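Waralier moves returns sorting to robot arms after simulator trials

November 8, 2019

Waralier, the mail-order grocery and household supplier, will hand part of the returns work at its Kason depot to robot arms. The decision follows trials run wholly in simulation during October, using a marble counter, a single arm and a changing mix of stock.

The depot employs 183 people, 73 of them on the returns benches. Under the plan, 8 benches will be converted first. The software comes from Kinnunen, which built the simulated counter and set the picking tasks.
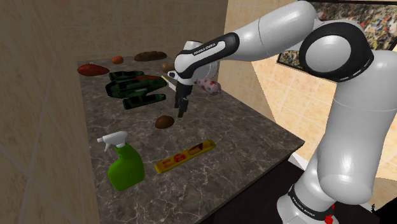
Bench staff currently lift each item, check it against the return slip and place it in a tray. After conversion the arm will do the lifting and placing. Staff will keep the checking, and will also clear stoppages and decide what happens to goods the system cannot identify. Waralier says no posts will be cut in the first stage, but bench shifts will be shorter and two new grades will be added – cell attendant and exceptions clerk.

Mixed goods were used throughout the trials, as food, toys and bottles often come back in the same parcel.

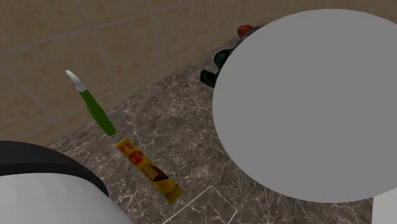
Green bottle and yellow bar wrapper on the simulated counter.

Training is the main point still under discussion with staff. The course, called Draderix, starts on the simulator and ends at a live bench. Attendants will learn to stop the arm, reset it and log the fault. Staff representatives have asked for the course to be taken in paid hours and for the new grades to be open to part-time workers.
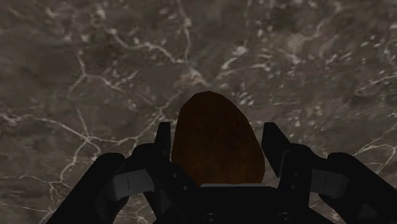 Gripper fingers open on either side of a brown, egg-shaped item in simulation.

Kinnunen's task list for the trials ran to 487 picks. Results will be given to bench staff before the first cell is switched on.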